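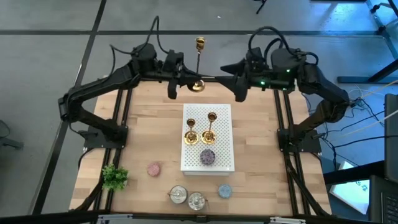
Eustaquio Palacios swears the base matters more than the stem, and he'll tell you so before you've even set a candlestick down. "Everybody looks at the cup up top," he says. "I look at the foot! A nice wide flare and I'm happy."

He has been setting tables with candlesticks for 16 years, first for family dinners in Vallejo and now for his own little shop, Islow, where the shelves hold 71 of them and nearly all are gold. He loves gold because it gets along with everything — pink, purple, plain wood, even glitter.

Especially glitter, as it happens. "A shiny stem and something round and sparkly down low, that's a party," he says, laughing. "People worry it's too much. Put it on pale wood and it calms right down."

His other trick is height. He likes to lift a pair onto a white box so they stand over the rest of the table, and he'll move them a finger's width at a time until he's pleased (it can take a whole pot of coffee). Does he ever use three? "Sure, but I keep the third one off the box. It needs its own spot."

For January 2026 he wants to try a table with no flowers at all. He already has the pink picked out.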